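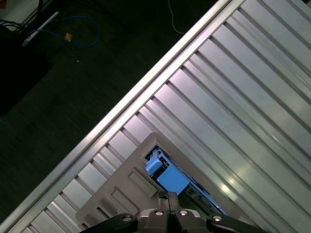

I have a new obsession and it is flat, brown, seedy and shatters all over the kitchen floor. Crackers! Specifically the big rye crackers, the kind you break off a sheet the size of a cookie tray and eat standing up with too much butter. I've made them so many times since February that my oven has started to smell permanently of toasted caraway, and I'm completely fine with that.

It started with a bag of flour. The little mill shop near us, Zanelberg, sells odd ends of whatever they've ground that week, and I came home with a bag of dark rye I had no plan for. Rye bread scares me a bit. I've made two loaves in my life and both could have held a door open. So the bag sat there, and sat there, and then one evening I had a wedge of really good cheese and nothing to put it on, and I thought, well, how hard can a cracker be?

Not hard! That first batch was thick in the middle and burnt at the corners and I ate the whole thing before bed. The next morning I made another.

What I love about them is how forgiving they are. Bread dough has moods. It wants to be warm, it wants to be left alone, it wants you home at three in the afternoon when you have other things to do. Cracker dough wants to be stirred with a spoon and squashed. You can start it when people have already said they're on their way over (I have done this) and there will be crackers on the table by the time everyone has found somewhere to put their coat.

My dough now, after a lot of fiddling, goes like this. 371 grams of dark rye flour, and yes, I know that's a ridiculous number. It was what was left in the bag the night I finally got it right, I wrote it on the back of an envelope, and I've been too superstitious to round it off. Then a big handful of sunflower seeds, a smaller one of sesame, a spoonful of flax, a teaspoon and a half of salt, a teaspoon of caraway seeds bashed in the mortar. Four tablespoons of olive oil. Boiling water from the kettle, poured in a bit at a time while you stir, until it comes together into something like wet clay. It will look wrong. It will stick to the spoon and look like something you'd patch a wall with. Keep going, put a plate on top of the bowl and let it sit for 12 minutes while you tidy up.

The boiling water is the part I'm most excited about. I used cold for the first few batches and the dough cracked every time I tried to roll it, big splits running in from the edges. Hot water makes it bendy. I read a whole long thing about starch and what heat does to it and retained almost none of it, but the difference under the rolling pin is huge.

Now the rolling. Get two sheets of parchment, put half the dough between them, and roll it thinner than you think. Then go thinner than that! My early ones were chewy in the center and I kept blaming the oven, poor thing, when really I was just being lazy with the pin. You want to be able to feel the sunflower seeds as bumps under the paper. If a seed pokes through and leaves a hole, great, holes are pretty. Peel off the top sheet, sprinkle flaky salt and a few more seeds, and press them in with your palm or they'll all end up in the toaster drawer. (Mine did. I don't know how. The toaster drawer is on the other side of the room.)

I don't cut mine. I did at first, with a pizza wheel and a ruler, lovely neat rectangles, and they looked so store-bought that a friend asked me what brand they were. I was crushed. Now I bake the whole sheet and snap it once it's cool, and every piece comes out a different shape, with a long pointy one that everybody wants.

They go in at 325 for about 40 minutes, and I turn the tray once somewhere in the middle. Color is not much help with rye because it starts out brown and finishes brown. I go by sound. Tap it with a fingernail: a dull little thud means leave it, a clear tick means it's ready. Turn off the oven, prop the door with a wooden spoon and let them dry out in there as it cools. I skipped that step once when I was in a hurry and by morning I had something closer to a floor tile that had been left in the rain.

Flavors! I've been through a lot of flavors. Fennel seed and orange zest is my favorite with soft cheese. Black pepper, loads of it, coarse, is the one my family finishes first. Nigella seeds are wonderful. Smoked paprika turned bitter on me, I think it just can't take that long in the heat, so now I mix it into butter and put it on top afterward. Rosemary goes a bit Christmas candle if you use more than a pinch. Grated parmesan in the dough made them greasy, parmesan scattered over for the last 5 minutes made them heavenly, and I'm still annoyed at how long it took me to work that out.

One batch with dried cranberries was awful. The berries puffed up and burnt and tasted like the bottom of a grill. Please chop them tiny or leave them out.

As for what goes on top, I'm a butter person, cold and in slabs, thick enough to leave tooth marks. We get a salted one from Pruvost, the cheese counter, and with a few slices of radish that is my lunch more often than I should admit. They're good with egg salad too, with pickled herring if you like that sort of thing (I do, I'm alone in this house), and with peanut butter and a drizzle of honey at eleven at night. Hummus is fine, but it softens them quickly, so dip, don't spread. And the crumbs at the bottom of the tin go over tomato soup, or onto a salad in place of croutons. I've even put them on vanilla ice cream. The salt! Try it before you make a face.

They're supposed to keep for 12 days in a tin with a tight lid. I can't confirm that. The most I've managed is four, and only because we were away for two of them. If they do go a bit soft, ten minutes in a low oven brings them right back.

A few of you asked about the seeds in my last post. I buy the big mixed bag from Fikitz and pick out the pumpkin seeds for granola, they're too chunky for this and they tear the dough when you roll. If you only have pumpkin, chop them roughly first.

Next on my list is a half rye, half buckwheat version, and I've got a jar of sourdough discard glaring at me from the fridge door that I'd love to use up this way. If you've tried it, tell me how much you put in and whether you still used boiling water! I have a feeling it needs less. And if you want to hear when that one goes up, the Follow button is over on the side, right under the picture of my sad second rye loaf.

I'm off to sweep the floor. There's sesame in my slippers again.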